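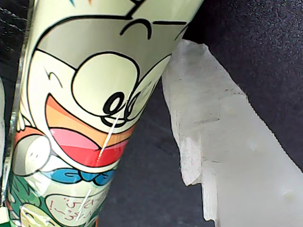
Und, räumt er mir jetzt endlich den Einkauf weg? So stand es unter der letzten Version im Issue-Tracker, und die Frage ist so gut, dass sie in dieser Fassung der Datenkarte ganz nach oben gewandert ist. Kurze Antwort: nein, den ganzen Einkauf nicht. Einzelne Packungen vom Tisch nehmen und woanders wieder hinstellen, das geht inzwischen erstaunlich oft, und ich freue mich jedes Mal wie beim ersten Mal!

# Pilbridge: Greifdaten für verpackte Haushaltsware

Stand: August 2020

Pilbridge ist eine Sammlung von Greifversuchen mit einem Zweifingergreifer. Gegriffen wird, was in einer normalen Küche oder im Regal eines kleinen Ladens herumsteht: Snackdosen, Tüten, Becher, Kartons, Beutel mit Nachfüllzeug. Entstanden ist sie in der Werkstatt Trendcombe, und sie ist gedacht für Leute, die wissen wollen, wie weit ein einfacher Parallelgreifer bei solchen Handgriffen kommt. Wer Industrieteile mit Zeichnung und Toleranz sucht, ist hier falsch.

## Umfang

| | |
|---|---|
| Aufgezeichnete Versuche | 3.000 |
| Nach Durchsicht behalten | 2.238 |
| Davon mit weicher Verpackung | 800 |
| Davon mit Etikett für die Griffqualität | 500 |

Die beiden letzten Zeilen überschneiden sich. Aussortiert wurde alles, bei dem die Zeitstempel von Kamera und Greifer auseinanderliefen. Misslungene Griffe sind ausdrücklich drin geblieben, und für meinen Geschmack sind sie der beste Teil der Sammlung.

## Was steckt in einem Versuch?

Jeder Versuch liegt in einem eigenen Ordner:

```
versuch/
 bilder/ Einzelbilder aus der Nahsicht am Greifer
 greifer.csv Zeit, Öffnungsweite, Motorstrom
 aufgabe.txt ein Satz auf Deutsch
 ergebnis.txt gehalten, gerutscht, verfehlt oder abgebrochen
```

Der Satz in `aufgabe.txt` ist so geschrieben, wie man ihn in der Küche sagen würde ("Nimm die Dose und stell sie nach hinten"). Rechtschreibfehler sind nicht korrigiert. Beim Einlesen bitte auf UTF-8 achten, sonst werden aus Tüten seltsame Dinge.

Geladen wird mit dem kleinen Werkzeug Kaewmanee, das im selben Repository liegt:

```
pip install ./kaewmanee
kaewmanee pruefen daten/
kaewmanee liste daten/ --ergebnis gerutscht
```

`pruefen` läuft beim ersten Mal recht lange, weil alle Prüfsummen neu berechnet werden. Danach liegt ein Zwischenspeicher im Datenordner und es geht flott.

## Können Maschinen das denn nun?

Kommt auf die Packung an, und zwar viel stärker, als ich anfangs gedacht hätte. Steife, matte Kartons sind fast langweilig geworden: hinfahren, zudrücken, hochheben. Glänzende Folie ist eine ganz andere Welt. Lichtreflexe wandern beim Anfahren über den Aufdruck, die Schätzung der Kante springt hin und her, und dann rutscht die Folie auch noch über dem Inhalt, während die Finger schon fest zu sind. Eine konische Form macht es noch schöner, weil zwei parallele Flächen daran nie satt anliegen. Ein Kind löst so etwas nebenbei mit drei Fingern und schaut dabei aus dem Fenster.

Trotzdem gibt es Läufe, bei denen man vor dem Bildschirm sitzt und kurz applaudieren möchte. Die Steuerung Collell, mit der der größte Teil der Daten aufgenommen wurde, greift nach einem Rutscher von selbst nach und setzt etwas tiefer neu an. In `greifer.csv` sieht man das als zweiten Buckel im Motorstrom. Diese Stellen sind nicht gesondert etikettiert, aber mit einem einfachen Schwellwert schnell gefunden, und sie lohnen sich sehr!

Gar nicht gut klappt bisher alles, wozu man die Packung festhalten und zugleich etwas anderes tun müsste, also aufreißen, Deckel abdrehen oder den Beutel ausschütteln. Zum Öffnen gibt es in Pilbridge deshalb keine Versuche. Das Stapeln haben wir probiert und wieder gelassen - der Stapel stand selten lang genug für eine ordentliche Aufzeichnung. 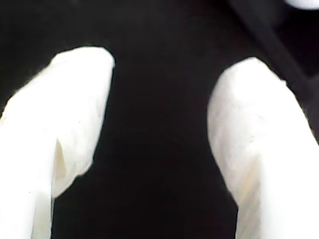
Die zweite große Baustelle ist das Licht. Eine Küche hat am Abend eine Lampe über dem Herd und sonst wenig, ein Verkaufsregal hat Neonlicht von oben und tiefe Schatten in der zweiten Reihe. Ein Modell, das nur gleichmäßig ausgeleuchtete Bilder kennt, verliert dort die Orientierung. In Pilbridge wurde die Belichtung absichtlich nicht nachträglich angeglichen. Wer helligkeitsnormierte Bilder braucht, kann sie mit `kaewmanee licht` selbst erzeugen, die Originale bleiben dabei unangetastet.

## Zu den Fingern

Die Kontaktflächen haben am Ende mehr ausgemacht als jede Änderung an der Steuerung. Blanker Kunststoff auf Folie rutscht, da hilft auch mehr Kraft wenig, und bei Chipstüten hört man das Ergebnis sofort. Ein Überzug kann helfen, bringt aber eigene Sorgen mit: Er wirft Falten, wandert Richtung Spitze und verändert die Öffnungsweite, die der Greifer zu haben glaubt. Im geschlossenen Zustand lässt sich das am besten kontrollieren. 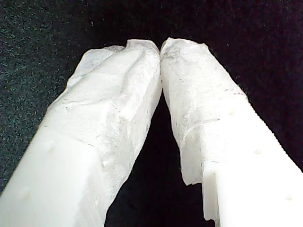
*Greifer geschlossen, Spitzen aneinander, Überzug am oberen Teil beider Finger.*

Wer mit Öffnungsweiten rechnet, sollte den Nullpunkt pro Versuch neu bestimmen. Die Funktion dazu heißt `nullpunkt()` und nimmt den kleinsten Wert aus dem Leerschluss zu Beginn der Aufzeichnung. Fehlt der Leerschluss, gibt sie `None` zurück, bitte abfangen.

## Bekannte Mängel

- Durchsichtige Verpackungen sind unterrepräsentiert.
- `ergebnis.txt` kennt kein "fast". Eine Dose, die schief steht, aber steht, gilt als gehalten.
- Der Motorstrom ist nicht in Ampere umgerechnet. Die Rohwerte taugen zum Vergleich innerhalb eines Versuchs, darüber hinaus nur mit Vorsicht.
- Der Untergrund wechselt selten. Modelle, die darauf trainiert sind, mögen helle Arbeitsplatten nicht besonders.

## Mitmachen

Neue Versuche sind sehr willkommen, vor allem von anderen Tischen und mit anderen Packungen! Bitte vorher `kaewmanee pruefen` laufen lassen und die Fehlversuche mitschicken. Aufnahmen, auf denen Personen erkennbar sind, nehmen wir nicht an. Verpackungsaufdrucke gehören den jeweiligen Rechteinhabern, die Freigabe unter CC BY 4.0 gilt für Messwerte, Etiketten und Aufgabensätze.

Für die nächste Version stehen Nachfüllbeutel auf dem Plan. Die fallen in sich zusammen, sobald man sie anfasst, ich bin sehr gespannt.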